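Wood as a Material: Notes for Session 4
Grain, movement and why boards misbehave
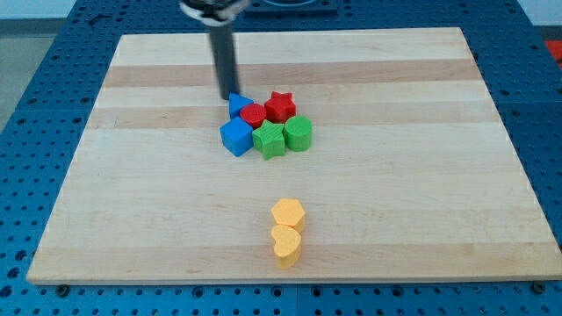 Hemant Pathak wrote in after the last session to ask why his shelf had cupped when he had sanded it flat, oiled it and left it alone all winter. Had he bought bad timber? Probably not, Hemant! Your shelf was doing what wood does, and tonight we get to find out why. I love this topic.

Start with the straw picture. Imagine a tight bundle of drinking straws, all running up the trunk. Those are the cells, more or less, and they carried water when the tree was alive. Cut a plank along the trunk and the straws lie along its length. Cut across it and you are looking into their open ends - end grain, which drinks up oil and glue like nothing else.

Now the important bit. When the air is damp, the cell walls take in moisture and swell. When the heating goes on in December they give it up and shrink. Nearly all of this happens across the grain. Along the grain a board hardly changes, so a long shelf stays the same length while its width creeps in and out.

It gets better. Movement around the growth rings is greater than movement out from the centre of the tree, often by about double. A board sawn so that the rings curve across its end will therefore try to cup as it dries. A board with the rings standing upright (quarter-sawn) stays much flatter, and usually costs more.

What this means at the bench:

Let new timber sit in the room where it will live before you cut joints.
Never glue a wide solid panel tightly into a frame. Leave it room in the groove.
Fix table tops with slotted holes or buttons.
Oil both faces. One sealed face and one bare face is asking for trouble (Hemant, was the underside oiled?).

Maple, beech and oak all move, but by different amounts, so look up the figures before mixing them in one piece.

For next time: bring an offcut, at least 20 cm long, with a clean end. Draw the rings you see on the end and write down which way you think it will cup. Ketsara Inthanon has the sharp block plane if your end needs tidying - please give it back!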